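**Flotaver hand-held gripper, pair: short review**

We used two Flotaver units for teaching by demonstration, folding laundry on a bed. The operator holds one in each hand and does the job; the recordings go to the training set. Thenmozhi Varma logged 83 folds, of which 66 passed our tracking check.

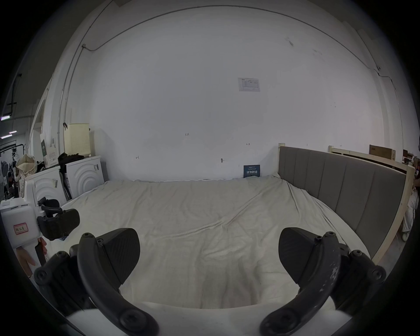
Reach is adequate for a large bed. The curved fingers open wide, and the black pads pick up a single layer of sheet with little fuss. The finger surfaces scuff early.

Handling is better than on the Dedton set we had before. The handle is vertical and the grip stays neutral, though wrists tire after 25 minutes.
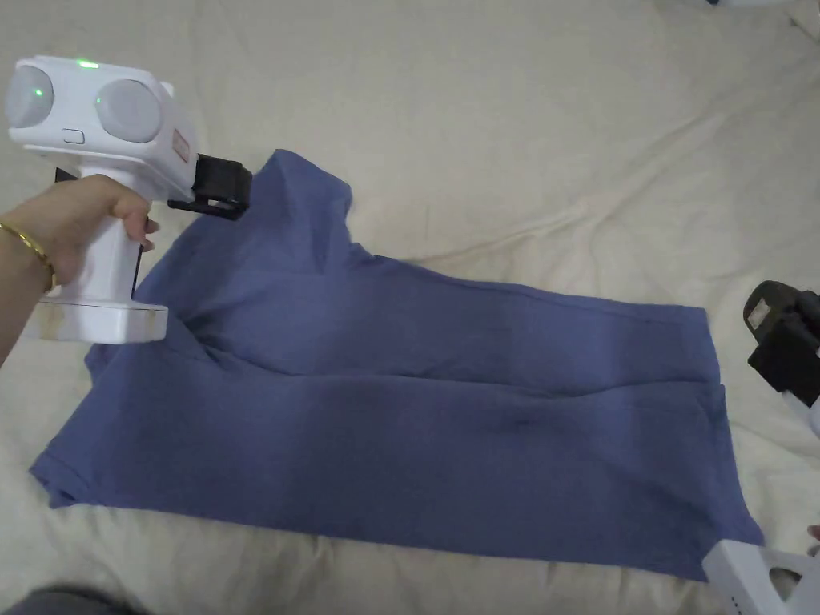

T-shirts are the weak point. Thin hems slip when both jaws close at different speeds, and most of the rejected folds were of that type. White housings also mark easily.

Battery: 60 minutes per charge. Recommended for cloth work, with spare pads ordered at the start.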